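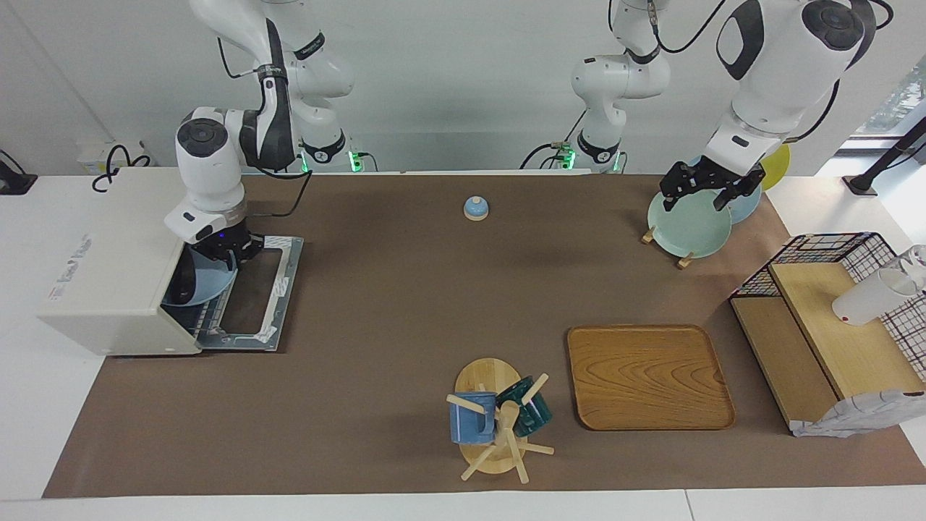 Segundo Maja Ziółkowski, que comentou o texto anterior, perde-se mais fruta na semana depois da colheita do que em todo o verão com o bichado, e portanto eu devia ter começado pelo armazém e deixado a poda para depois. Aceito a ordem. Segue o armazém.

O pomar da Landadwood tem 56 macieiras em produção, quase todas em porta-enxerto de vigor médio, numa encosta virada a nascente. A colheita principal faz-se em outubro. As caixas são de ripas, empilháveis, e levam uma única camada de fruta quando se destinam a guardar até à primavera. Para venda imediata uso duas camadas, com papel entre elas.

## Ponto de colheita

Uso o teste do amido com solução de iodo. Corto a maçã pelo equador, aplico a solução, espero um minuto e comparo com a tabela. Para conservação longa colho quando a zona do coração já está clara e a polpa exterior continua escura. Se a mancha escura ficar reduzida a um anel junto à casca, a fruta vai para a banca e não para a câmara.

O teste faz-se árvore a árvore, pelo menos nas filas de cima. A diferença de maturação entre o topo e o fundo da encosta chega a uma semana, e misturar as duas na mesma caixa estraga o lote inteiro.

## Temperatura e humidade

A câmara é uma antiga adega semienterrada, isolada com cortiça. No ano passado entraram 400 kg de uma só vez, numa terça-feira quente, e a temperatura demorou demasiado a descer. A fruta vinha do campo com o calor da tarde. Este ano mudei o procedimento:

- colheita até às 11h;
- caixas à sombra, destapadas, durante a noite;
- entrada na câmara às 7h da manhã seguinte;
- um corredor livre a meio e um palmo de distância à parede.

O objetivo é ter 3 °C no centro da pilha e humidade relativa perto dos 90%. A sonda fica dentro de uma caixa a meia altura. Pendurada no teto, mede o ar e pouco diz sobre a fruta.

As variedades sensíveis ao frio ficam na antecâmara, um pouco mais quente. As peras não entram. Tive-as junto das maçãs durante um inverno e o etileno acelerou tudo.

## Triagem

Passo as caixas todas de 5 em 5 dias até dezembro, depois com menos frequência. Sai qualquer fruto com picada, pedúnculo arrancado ou mancha mole. O que sai em bom estado parcial vai para sumo; o resto vai para o composto.

O Lauri Miettinen perguntou-me por e-mail se compensa embrulhar cada maçã em papel. Compensa nas de casca fina e nas que se guardam até março. O papel tem de ser sem tinta e não encerado. Nas restantes, o tempo gasto não se recupera no preço.

## Registo

O caderno da colheita leva uma linha por caixa: fila, data, leitura do amido, peso à entrada, peso à saída. A campanha fechou em 1104 kg, incluindo a fruta caída que seguiu para sumo. A banca de Dakby abre ao sábado de manhã enquanto houver fruta de mesa.

Falta-me resolver a ventilação da antecâmara, que condensa na parede norte. Vou experimentar uma grelha baixa junto à porta e publico as leituras quando tiver um mês completo.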